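Workshop Tips: Recording Toy Pickup With a Hand-Held Gripper
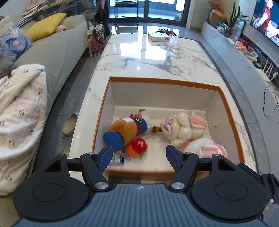
Gripper at the toy box, fingertips open. Soft toys, coffee table height.

Set the box with its long side toward you and keep it there for the whole batch. Record 20 takes, then change the layout.

Approach from above at a steady speed. Stop for one second before closing. Squeeze plush at the body; ears and decorations fold under the pads and the grip point is lost.

Lift straight up until the toy clears the rim, then move sideways. Do not drag it over the edge. A take with a drag in it should be deleted, even if the toy arrives.

Keep your free hand out of the box. If a toy rolls, end the take and start again.

Glossy tabletops throw glare from windows and glass doors. Draw the curtain or turn the table.

Wipe the pads with a barely damp cloth after every 8 takes. Check the pivot screws by hand at the same time.

Notes: Pin-yu Kan, Rirndale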